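The Small Things on the Desk

By Waraporn Chuensuk

Every desk has a layer of things that have no real home. They are too useful to throw away and too small to deserve a drawer. When I began to visit people and ask about their desks, I thought they would talk about computers. Most of them wanted to talk about notebooks, cards and little tools. 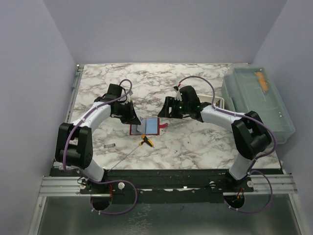
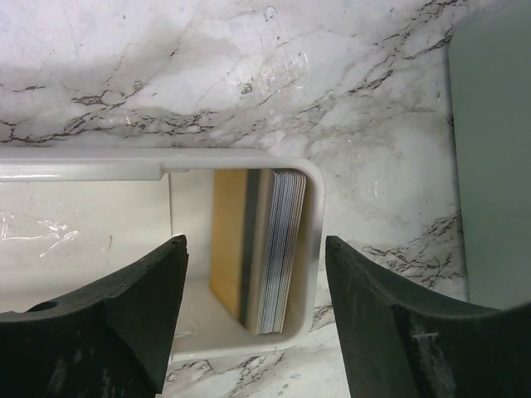
Lakshmi Gounder keeps a notebook for every year of her work as a translator, and she owns 41 of them. She chooses a small size with a strap, so that the pages stay closed in her bag. "If it is open on the table, I will write in it," she told me. "If it is closed, I will look for a paper napkin."

Imre Kocsis repairs clocks in a shop his family opened in 1905, and he has a different problem. Cards arrive every week from suppliers, libraries and customers. For a long time he laid them flat in a pile and could never find the one he needed. Now they stand on edge in a shallow tray and he turns through them with one finger. He keeps them at one end, and the rest of the tray must stay free. I asked him what it is free for. He thought about it for a while and said, "For Monday problems."

Tools are the hardest. Mr. Kocsis hangs his on the wall, but Ms. Gounder has only two, and both live beside the notebook, where her hand can reach them without looking. She tried a tool box last January. By the end of the month everything was back on the desk, and the box was holding her winter gloves.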